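Riquelme dishwasher rack with wavy tines, pale gray
Item 894
Sold by Karbridge Kitchen Parts

$59
In stock at Grolham, ships the next working day

Overview
The Riquelme is a replacement rack for full-size Plorunside dishwashers. It is made of plastic-coated wire in pale gray. The plate tines are wavy. A plate leans into the curve and stays upright, and a large bowl can lean against the same tines without sliding flat.

The rack comes assembled. Wheels are not included, so keep the ones from your old rack. They pull straight off and push onto the new axles by hand.

Loading bowls
Wide, deep bowls take up more room than most people plan for. Put them in first, open side facing down and toward the center, and fill in the plates afterward. A stoneware or ceramic bowl should rest on the wires with its wall against the tines. If it rocks when you push the rack in, move it one row over.

Leave a gap between the rim of a bowl and the next dish. Two glazed rims that touch can chip each other during the wash. Check that the spray arm turns freely before you close the door.

Flat plates can go in every slot. Soup plates do better in every other slot.

Fit
Fits Plorunside full-size models with a serial number beginning 810. It does not fit slim or drawer models. The serial number is on the side edge of the door, near the bottom. If the label has worn off, measure the old rack front to back and side to side, outside wire to outside wire, and send us both numbers with your order. We will check before we ship.

Care
Wipe the rack down when you clean the filter. Look over the tips of the tines twice a year. If the coating splits, dry the spot and cover it with rack repair paint (sold separately, item 30) before rust starts. Do not bend the tines to make room for a tall dish. The coating cracks at the base.

Hard water leaves a white film on gray coating. An empty hot cycle with a cup of white vinegar on the upper rack takes most of it off.

In the box
One rack, assembled
One sheet of loading and fitting instructions

Returns
Unused racks can be returned within 30 days. Please keep the carton, as the wire bends easily in a bag or a loose box. We pay return shipping if the rack arrives damaged or if we confirmed the fit and got it wrong.

Customer review
"Bought this in November after the tines on the old one rusted through. Went in without any trouble once I had the wheels off. My big serving bowl used to tip over onto the glasses and it stays put now. The gray is a little lighter than my original rack. Took one star off for the wheels not being included." Santino Durán, four stars

Questions about fit can be sent through the contact form with the item number in the subject line. Orders placed before 2 p.m. are packed the same day. 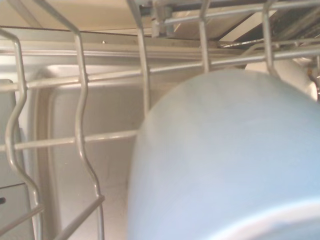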